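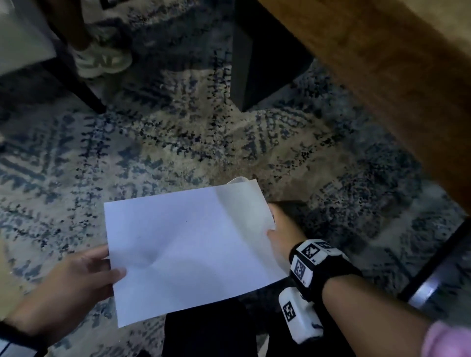

## 6. Recording a demonstration by hand

This section covers demonstrations given with the operator's own hands, using the Gekilex wristband and a head-mounted camera. For demonstrations by remote control, use the Deker handset and follow section 8.

Complete the camera calibration in section 5 before you start. A calibration made in a different room remains valid if the camera has not been removed from its mount.

### 6.1 Fitting the wristband

1. Place the band over bare skin or a thin cuff. Push long sleeves up the forearm, clear of the band.
2. Turn the band until the top block faces up when the palm faces down.
3. Tighten the strap. The band must not rotate when the wrist is twisted.
4. Wipe the marker faces with a dry cloth.
5. Hold the hand at working distance and check that the status line reads TRACK OK.

> **Caution:** Do not tighten the strap over a watch or bracelet. Remove the band if the fingers tingle or change color.

**Note:** The markers are printed in black and white on a matte surface. Alcohol wipes remove the matte finish and cause dropouts under ceiling lights.

### 6.2 Recording a paper-handling task

Soft sheets bend and curl during handling, and the hands can hide large parts of them. Work slowly and keep the sheet in front of the body.

1. Select **Task > Flexible sheet** in the Pretorius recorder.
2. Sit or stand so that both hands are in the camera view.
3. Pick up a plain sheet and press the pedal once. Wait for the tone.
4. Grip the left and right sides, with the thumbs on top and the fingers underneath.
5. Hold the sheet still for 5 seconds. The recorder stores this as the start pose.
6. Perform the task at half normal speed.
7. Return to the start pose and press the pedal again.

Creases and curled edges are acceptable. Replace a sheet only when it is torn.

> **Caution:** Keep other people's hands out of the camera view while recording. The recorder may assign their movements to the operator.

### 6.3 Checking the take

Open the take in Brakholm Viewer and scroll to the end. A take is accepted when it has no tracking gap longer than 8 frames. Gaps appear in red on the timeline.

| Message | Action |
|---|---|
| MARKER LOST | Turn the wrist so that a marker face points at the camera. Repeat the take. |
| LOW LIGHT | Add a lamp behind the operator. Avoid glare on the sheet. |
| BUFFER FULL | The limit is 1,036 takes per card. Export, then clear the card. |

Rejected takes stay on the card until they are deleted manually.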